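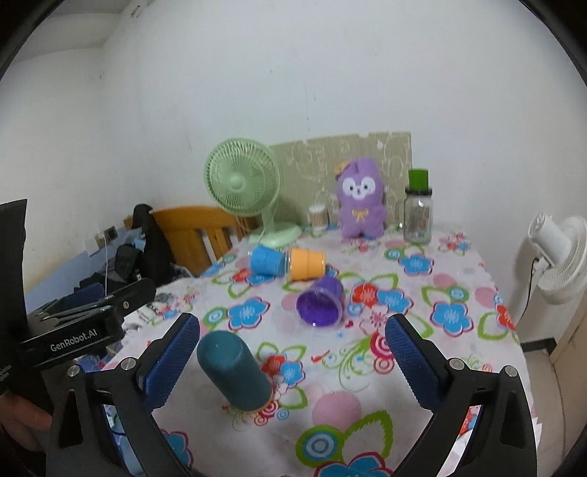 Notebook, 2020-03-02
Jump mat and net height

Right, back on the volleyball stuff after a week of doing nothing but emails. The Pando mat arrived from Grundeo and I had it out of the box before I'd taken my coat off (the foam edging smells dreadful, leave a window open). Set it up by the back wall, ran the cable behind the bench and did a first lot of jumps myself, which was humbling.

Settings so far: landing threshold 15, anything lower and it fires when someone walks past. Net tape at 215 for the juniors, checked with the steel rule at both posts and again in the middle. It sags a bit in the middle, so I wound the ratchet up another notch and will look again once the cord has settled.

Block jumps read lower than approach jumps, as you'd hope, but two of mine came out identical and I don't believe it. I think I landed with bent knees on one of them and the mat gave me extra hang time for it. Must tell the girls to land tall!

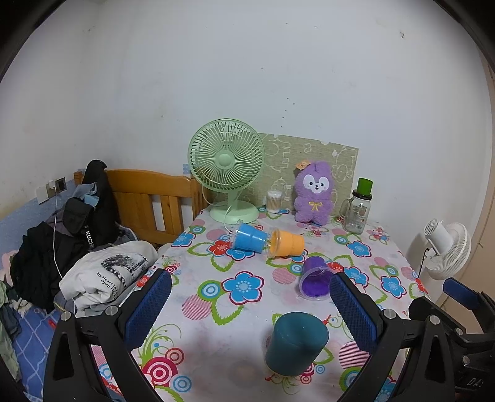
So the plan is eight jumps each, throw away the best and the worst, and average what's left. Anyone who lands half off the mat goes again. I did wonder about fewer, but the early ones are always rubbish while people get used to the foam.

Ball feeder next. The Haltonard wheels are still slipping when the ball is a bit soft, and I had it turned up to 135 on the dial before it would clear the tape properly. Pumped the balls up and it behaved much better at a lower setting, didn't write down which, sorry. Somebody please do that before it gets packed away.

Hladun say the replacement antenna clips won't be here till April. Tape will do for now, the white stuff, the blue leaves gunk on the net.

To do: spare batteries for the mat, longer cable, find the other pump needle.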